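4.2 Filing a Workplace Complaint in Odoi

Use this section if you are an employee reporting harassment, discrimination or retaliation. Managers filing on behalf of someone else should go to section 4.5.

Before you start, have your employee number and the dates of the events ready. You do not need a lawyer or your supervisor's approval to file.

1. Sign in to Odoi and select Report a Concern.

2. Choose Named or Confidential. A named report shows your name to the case handler and the HR lead. A confidential report shows it to the case handler only.

3. Select a category. If more than one applies, pick the main one and check the others under Also Involves.

4. Describe what happened in the Statement box. The limit is 4000 characters. Give dates, places and the words used, as closely as you remember them.

5. List any witnesses. They are not contacted until a case handler has been assigned.

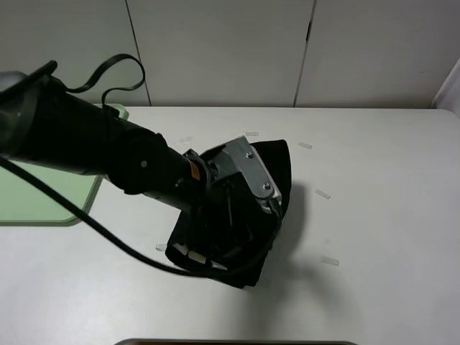
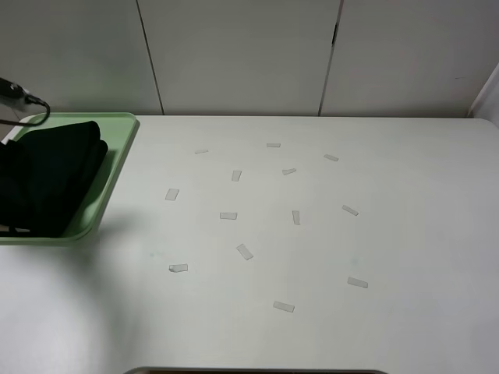

White tabletop, two views.

6. Attach emails, messages or pay records. The limit is 100 MB per report.

CAUTION: Do not forward company files to a personal account to save them as evidence. Note the file name and location in your statement and the case handler will request a copy.

7. Select Review, read the report through, then select Submit. Write down the case number – it is the only way to reopen a confidential report.

NOTE: Drafts are kept for 67 days and then deleted. A draft is not a filed complaint and does not stop any legal deadline from running.

After You File

A case handler replies within 4 business days. At the Ollow office this is Lamisi Nyarko; at all other sites it is Edem Gyamfi. If your report names either of them, Odoi sends it to Elif Naz Coşkun instead.

To add information later, open the case and select Add to Statement. The original text cannot be edited.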